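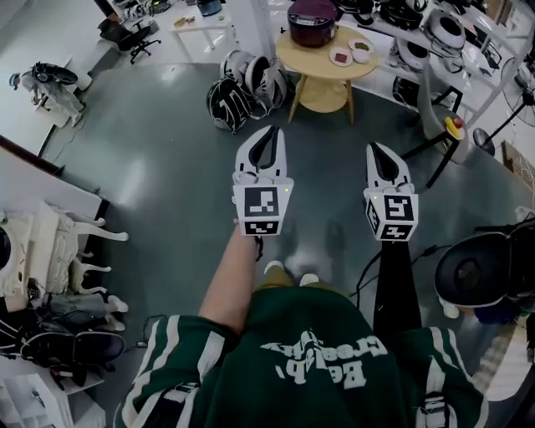 Cuire et servir le riz sur une petite table ronde, quand on n'a pas de vraie cuisine

Dernière mise à jour : 14 mai 2026
Imprimer cette page | Envoyer par e-mail

J'écris ce guide pour les personnes qui vivent ou qui travaillent dans un endroit sans plan de travail. Pendant quatre ans j'ai mangé de cette manière, d'abord dans une chambre à Draltdale, ensuite dans un atelier. Le français n'est pas ma première langue, alors Caoimhe Hennessy a relu les étapes et elle a corrigé mes accords. Les fautes qui restent sont à moi.

Il vous faut : un cuiseur à riz, une petite table d'appoint stable, deux petites assiettes, un bol pour laver le riz, un torchon propre et une prise murale assez proche.

1. Choisir la place de la table

Posez la table sur un sol dur et bien plat. Un tapis épais ne convient pas, les pieds s'enfoncent de façon inégale. Appuyez avec la main sur le bord, à plusieurs endroits, et regardez si le plateau bouge. Si un pied est plus court, collez dessous un morceau de feutre.

La table doit être près d'une prise, mais pas dans le chemin où l'on marche. Le câble du cuiseur passe derrière, du côté du mur. Je déconseille la rallonge enroulée : il faut la dérouler entièrement, ou bien déplacer la table.

Gardez aussi un espace libre au-dessus. La vapeur monte tout droit, et une étagère en bois placée trop bas va gonfler après quelques mois. Mon amie Rokeya Kumarasinghe a perdu ainsi le vernis d'une jolie bibliothèque.

2. Placer le cuiseur au fond du plateau

Sur une table ronde, on a tendance à mettre l'appareil au milieu. Il ne reste alors qu'un anneau étroit tout autour, et aucune assiette n'y tient correctement. Mettez le cuiseur vers le bord arrière, avec les quatre pieds bien à l'intérieur du plateau. Vérifiez ce point avec le doigt.

La sortie de vapeur ne doit pas être tournée vers vous. Ouvrez une fois le couvercle à vide pour voir s'il touche le mur.

3. Mesurer et laver le riz

Pour deux personnes avec un bon appétit, je prends deux gobelets du cuiseur. Le gobelet fourni est plus petit qu'une tasse de cuisine, ne mélangez pas les deux mesures. Si vous l'avez perdu, pesez : 600 g de riz cru suffisent pour un groupe de six, avec un petit reste pour le lendemain.

Versez le riz dans un bol, pas directement dans la cuve. Les grains rayent le revêtement quand on frotte. Couvrez d'eau froide, tournez avec la main ouverte, videz tout de suite. La première eau est très blanche et le riz l'absorbe vite, il ne faut pas attendre. Recommencez jusqu'à ce que l'eau soit seulement un peu trouble. Chez moi c'est trois fois.

4. Ajouter l'eau

Suivez les lignes gravées dans la cuve. Pour un riz rond assez récent, je m'arrête juste sous la ligne. Pour un riz long, exactement sur la ligne. Si votre cuve n'a plus de marques lisibles, posez le bout de l'index sur la surface du riz : l'eau doit arriver à la première articulation. Shih-chieh Yip m'a appris cette méthode et je la trouve assez fiable, sauf pour de très petites quantités.

Laissez tremper environ 50 minutes en hiver, un peu moins en été. En décembre, quand la pièce est froide, je commence donc avant de faire mes courses.

5. Essuyer, puis mettre en marche

Essuyez l'extérieur de la cuve avec le torchon. Une goutte sous la cuve fait du bruit et laisse une trace brune sur la plaque. Posez la cuve dans l'appareil et tournez-la légèrement à gauche et à droite, pour qu'elle touche bien le fond. Fermez le couvercle jusqu'au clic.

Pendant la cuisson, n'ouvrez pas. Quand l'appareil passe sur « maintien au chaud », attendez encore dix minutes. Ensuite seulement, retournez le riz avec la spatule, du fond vers le haut, sans écraser.

6. Garder de la place pour deux petites assiettes

Sur une table d'appoint, je ne mets jamais plus de deux assiettes à côté du cuiseur. Prenez des assiettes petites, du format à dessert. Je choisis une chose rouge et une chose verte. Ce n'est pas une règle de nutrition, c'est simplement plus agréable à regarder avec le blanc du riz.

Quelques idées pour l'assiette rouge : tomates coupées avec un peu de sel et de sucre, poivron grillé, radis au vinaigre, betterave cuite.

Pour l'assiette verte : concombre frappé à l'ail, haricots verts froids, épinards pressés avec du sésame, brocoli à la vapeur.

Tout cela se prépare à l'avance et se mange à température de la pièce. On évite ainsi une deuxième plaque de cuisson. Les préparations avec beaucoup de sauce vont plutôt dans un bol, sinon le liquide coule au moment où l'on se sert.

Les bols de riz, chacun les garde dans la main ou sur les genoux. La spatule mouillée se pose dans un verre d'eau, à l'écart du câble.

7. Ranger

Débranchez d'abord, en tenant la fiche et pas le fil. Laissez le couvercle ouvert le temps que l'intérieur refroidisse. Transférez le riz restant dans une boîte peu profonde et mettez-le au réfrigérateur dans l'heure. Ne le laissez pas toute la nuit dans le cuiseur éteint.

La cuve se lave avec une éponge douce. Si des grains sont collés, remplissez d'eau tiède et attendez. Démontez aussi le petit capuchon de vapeur, où l'amidon sèche et finit par sentir mauvais.

Pour un plateau en bois, un chiffon humide puis un chiffon sec. Une auréole blanche laissée par la chaleur part parfois avec un peu d'huile de cuisine, frottée dans le sens du bois.

Problèmes fréquents

Le riz est dur au milieu : il manquait de l'eau ou du trempage. Ajoutez trois cuillères d'eau chaude, mélangez, fermez et attendez un quart d'heure.

Le fond est brun : vérifiez la plaque sous la cuve, il y a souvent un grain sec.

L'eau déborde par la vapeur : trop de riz pour la cuve, ou riz mal lavé. Ne dépassez pas les deux tiers de la hauteur.

La table tremble quand on sert : servez avec la cuve toujours dans l'appareil, et tenez le couvercle avec l'autre main.

Lai-ching Chang m'a demandé si la même méthode convient pour le riz complet. Oui, mais il faut plus d'eau et un trempage d'au moins deux heures. Je n'ai pas encore essayé avec le millet.

Imprimer | Envoyer par e-mail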